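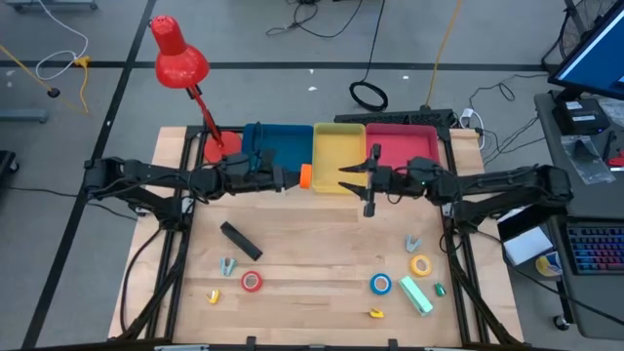

Mitonance Wiki — Protocol Documentation Team

Gethin (mining pool protocol)

Gethin is a message protocol used between mining clients and pool servers. It was written by Elin Prydderch for the Nultby pool and first released in January as a replacement for that pool's older line-based format. The current revision is 19.

Connection and work assignment

A client opens a single TCP connection and sends a hello message with its version and worker name. The server answers with a session key and a share target. Each job carries a header hash, a height and a nonce prefix. The prefix is unique to the session, so two workers on the same account never search the same range.
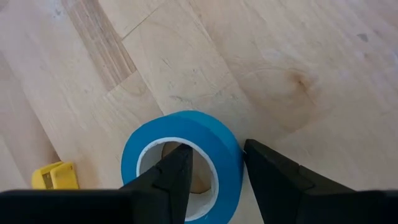 Roll of blue tape and gripper fingers.

Share validation

Shares are checked in two steps. The server first compares the nonce prefix with the session key and drops any mismatch without hashing. It then computes the full hash and compares it with the target. A session in which fewer than 95 percent of shares pass is moved to a higher target for 15 minutes. A second failure closes the connection.

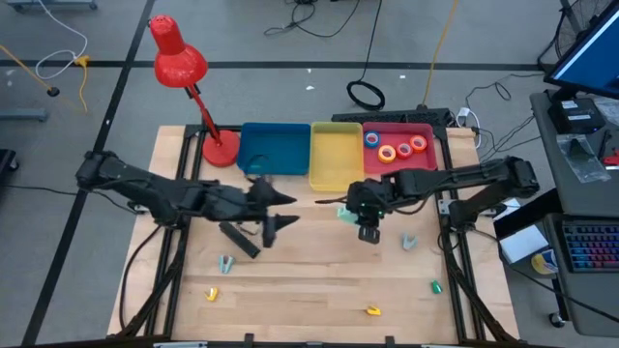
Worktable with blue, yellow and red bins.

Stale work

Earlier revisions rejected every share for a replaced job. Revision 19 accepts such shares at 80 percent of normal credit if the job height is unchanged. Shares for an older height are still refused — the server returns code 4 and resends the current job.

Implementations

Drarkoner is the reference server. It keeps session state in memory only, and clients must send a new hello after a restart.
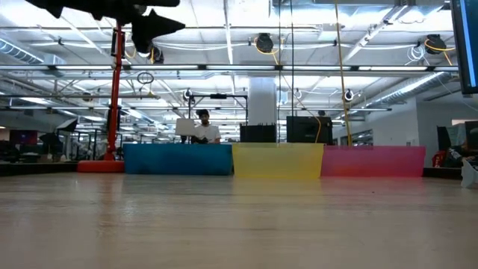

Proxy mode lets one upstream connection serve several workers by splitting the nonce prefix into two fields. The length of the second field is set at hello and cannot be changed during the session.

Last edited 25 Aug 2020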